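Talks > Archive > Speaker notes > The middle of the table

We use cookies to remember your preferences. Accept / Manage settings

THE MIDDLE OF THE TABLE
Speaker notes, Bralville evening talks. Running time 20 minutes, 15 if the soup is late again.

Start without slides. Let them finish sitting down. Ask who has a table at home they can eat at without moving something first. Wait. Do not look at Sylvain, I have seen his table.

My subject tonight is clutter, and why it goes where it goes. I grew up over a shop in Lillel that sold buttons and, for one bad winter, fish tackle. My mother believed a flat surface was an invitation. My father believed it was a filing system. Between them they owned one dining table and I did my homework on the ironing board.

(Pause. If they laugh, carry on. If they don't, carry on faster.)

First point. Things drift outwards. Put a bowl in the middle of a table and within a week it has been pushed to one end so that someone can open a newspaper. Then the bowl gets keys in it. Then it gets a neighbour. By the end of the month you have two small towns, one at each end, and a stretch of open country between them that everybody is oddly proud of. 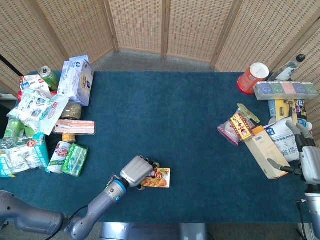 Shinji Tsuji calls that open country "the courtesy strip". I have borrowed the phrase for years and paid him once, in beer. His argument is that we keep the middle clear for a guest who might need it, and that the guest, when he comes, puts his coat on it.

Second point. The ends are older than the middle. Story of the Uchida house goes in at this point. Keep it short: I stayed there one January to help clear it, and at the window end of the kitchen table was a pile that went down in layers. Seed packets on top, then gas bills, then a school report for a boy who by then had grandchildren. I took a whole morning over it and enjoyed myself far too much. The other end of the table held a toaster. I have no theory about the toaster.

Third point, the money one. Somebody always asks about storage, so get in first. When we moved to Erow I bought a sideboard for 749, which was more than the car had cost, on the grounds that it would swallow everything. It did. It then became a flat surface. You will see where this is going, and so did my wife, who said so in the shop.

(Drink some water.)

Reading, if there is time: the paragraph from the parish inventory, the one listing a widow's goods, where the clerk gives up halfway and writes "and other small things upon the bord". I love that clerk. He could have gone to 1000 items and he wanted his dinner.

Skip the bit on drawers unless they seem keen. They were not keen last time.

Practical advice, because the poster promised some. Clear one end only. Leave the other alone for a month and see what you go looking for. Don't buy a basket. If you have already bought a basket, keep it off the table.

Questions. The man with the loft will be in. Give him two minutes, then take one from the back.

Thank Sylvain Renaud for the hall and the soup. Remember to collect my glasses, which will be at one end or the other.

Contact | Copyright Bralville Evening Talks | Back to top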